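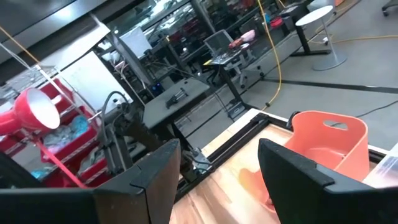
The Cusell Cocco is a pocket-sized e-reader with a replaceable battery, and I've been keeping this entry going for so long that I may as well write it the way I talk. It was the second reader from Cusell, after the Nasteo, and went on sale in February at $334 (a lot for a device that shows gray text, I know!). The Nasteo was glued shut. The Cocco has screws, and that's most of why people like me got excited.

Design

The case is two plastic shells held by 14 screws, all the same length, so you can dump them in a saucer and stop worrying about which went where. Ten would have done the job, I think, but fine. The screen is bonded to the front shell, so a cracked one means buying the whole front. I grumbled about that for weeks and then cracked mine – the swap was easy enough, but the part cost more than I wanted to spend on a Nasteo, let alone on a piece of a Cocco.

The page buttons sit on the right edge only. Left-handed readers can flip the display upside down in the settings, and then the charging port ends up on top. It looks silly but works fine.

Battery

The cell is rated at 1406 mAh and lifts out with a fabric tab. I get roughly 2 weeks from a charge with the front light low, less in winter when I read in bed with it turned way up. Cells from the Nasteo are the same shape, but the connector is keyed the other way around. Please don't file it down to fit! I get messages about this and my reply is always the same. 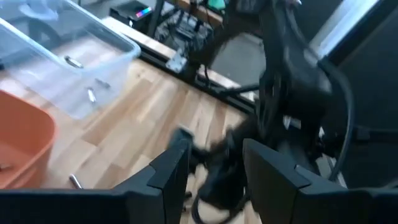

Black robot arm in motion, with a thick cable along its right side.

Software

Cusell ships the Cocco with Grastance, its own reading software, which also runs on later Nasteo units. Grastance opens the common book formats and handles footnotes nicely, popping them up at the bottom of the page. Sorting is weaker. You get title, author and date added, and a series will happily file itself out of order unless you rename every book by hand (I did, over one long rainy weekend).

An update released on 2 Aug 2023 added custom margins and fixed the bug where the clock slowed down overnight. It also moved the dictionary into a submenu, and I still tap the old spot.

Reception

Owners I've swapped notes with mostly like the screen and complain about the cover, which is sold separately and has a magnet that could be a good deal stronger. Mine slides off in my bag. Used units turn up fairly often, and the usual fault is a loose charging port, fixable with a small replacement board and some patience.

Related articles
Cusell
Cusell Nasteo
Grastance (software)
Grastance version history
Replaceable batteries in e-readers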